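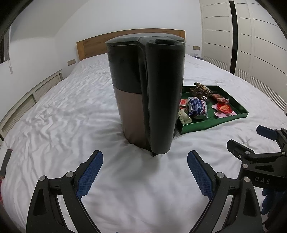

I have a theory that you can judge a rented room by how far the kettle is from the bed. At the Tunholm the correct distance is nothing at all. I have been here two nights and I've stopped pretending I might use a chair.

The plan for the week was to rest. Kanyarat Panyasiri, who has known me since college and has never seen me rest, gave me 3 days before I started reorganizing something. I lasted until the first evening, when I turned the snack tray out onto the duvet and sorted it by how much I wanted each thing. Then I put it all back on the tray, because crumbs in a white duvet cover are a lifelong commitment.

It's a nice tray, green, with raised edges, so nothing rolls off when you shift your legs. There's chocolate in a brown wrapper, which I'm saving, and various smaller things in red and pink that I'm not saving. There is also a pink paper flower. I tried to work out if it was decoration or a coaster and decided it was staying either way.

The kettle is a big one. I grew up with a kettle that did two cups if you were polite to it, and this could see to a whole bus tour. It has a curved black handle that goes all the way down the side, so you can get a proper grip on it half asleep. It doesn't go on the bed full, obviously. Reece Birkett did that once in Cloltow, in May, and paid 37 dollars for a mattress protector and still brings it up at dinners.

The room is otherwise very calm. Pale wood headboard, white walls, a tall white wardrobe in which I have hung one shirt. The tissues are at the far end of the headboard, a full roll-over away, and that's my only complaint so far.

Tomorrow I'm supposed to walk to Flislow with Tülin, who says it takes 60 minutes and has a bakery at the end of it. I've asked her to check that the bakery is open before I put on socks.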